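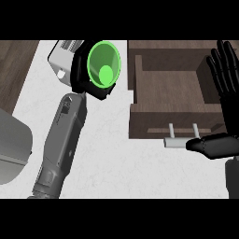 About Luston

Can a machine put the cups away yet? We get asked that more than anything else, usually by people standing at their own sink, and we love the question. The short answer is sometimes. The long answer is what all of us at Luston come to work for, and we're happy to go on about it for as long as you have coffee left.

We're a small company in Tedstead that trains and tests robots on everyday chores. Kitchens mostly, with a growing sideline in packing benches and stockrooms. We don't sell a robot. We build the practice rooms, write the tasks, run the trials and tell the people who make the robots what went well and what ended up on the floor (in simulation, the floor is very forgiving).

How we got going

Zihan Xu and Rongrong Yin started Luston after several years of working on factory arms. Those arms were wonderful at one thing, all day long, as long as the part arrived in the same spot every time. Rongrong went home one evening, watched her mother open a drawer with a hip while holding a bowl and a phone, and came in the next morning wanting to work on drawers. Zihan said he'd give it until June. That June came and went, and we are still working on drawers!

Urs Lehner joined next and looks after everything to do with hands and grip. Hongjun Zou builds our simulated kitchens, down to the counters, cabinets and handles. Tianyou Wei runs the trials and writes the reports, and is the person you'll hear from if you send us a robot to test.

What we work on

Our main project is Jia, a library of simulated home chores. It has 61 tasks so far. Some sound almost silly when you say them out loud: pull a drawer open, pick up a cup, set the cup down where it was meant to go. Then you watch a two-armed robot try to keep a green cup steady in one gripper while the other hand hooks a thumb under a drawer handle, and you stop thinking of it as one simple job. The arm with the cup has to stay clear of the drawer. The other hand has to pull straight, or a real drawer will jam in its runners. And both have to share one countertop without knocking into each other or into whatever appliance somebody left out.

We like a bar handle for early trials, because a thumb or a couple of fingers can get behind it. Knobs come later. Drawers with no handle at all, the kind you grab by the top edge, are still a rough day for almost every hand we've tried.

Madska is our shop-floor project and the younger of the two. It covers sorting small parts into bins, folding cartons and restocking shelves. You might expect a shop to be harder than a home, but in many ways it's kinder. Shelves stay put and the boxes come in known sizes. A kitchen gets rearranged by whoever cooked last.

So, can they do it yet?

Pieces of it, yes. Picking up a cup with a firm wall and a clear rim goes very well now. Opening a drawer goes well if the handle is easy to reach. Doing one right after the other is where the scores drop, and doing both at once is harder again. The best robot we've tested this year can get through a chain of 3 kitchen steps without help on most tries. Give it a longer chain and small mistakes pile up – the cup is a little off, so the arm is a little off, so the hand misses the handle.

See-through things are their own headache. Clear and tinted plastic can confuse depth cameras, and a cup that's obvious to you and me may come back as a cup-shaped hole. Hongjun has put a lot of translucent cups into Jia for exactly this, in several colors, and Urs has become oddly fond of the green one.

Simulation only gets you so far, too. We run each Jia task at least 300 times with small changes before we call it ready: the drawer starts half open, the cup is closer to the edge, the light is different. Last year's full round for a single robot came to 2000 trials, and we learned a huge amount from it. After that we repeat a smaller set in the practice kitchen at our Tedstead office, with real wood and real friction. Real drawers stick. They have crumbs in them. We publish both sets of scores side by side, even when the gap is embarrassing.

Our guess, for what it's worth, is that shops will see useful help first, on night restocking and on packing benches. At home we think you'll get a machine that does a few jobs slowly and pretty well before you get one that cleans up after dinner. We'd be thrilled to be wrong about the order.

How we test

Every trial has a start position, a goal and a time limit. A person can stop it at any point, and a trial that needed a person counts as a miss. We also keep notes on things the score doesn't catch, such as a hand that gets the drawer open but tugs so hard you'd worry about the cabinet. Makers often tell us the notes helped them more than the numbers did, and Tianyou is very pleased about that, having typed them all.

Come and see us

We open the practice kitchen to schools and community groups in Tedstead, and visitors are welcome to suggest a chore for Jia. Several of the tasks came in that way, including the one where the drawer is already too full to close. Morning visits are best, as the afternoons are usually taken up with trials. Write to Tianyou through the contact page, tell us how many people are coming, and let us know which chore you'd most like to hand over.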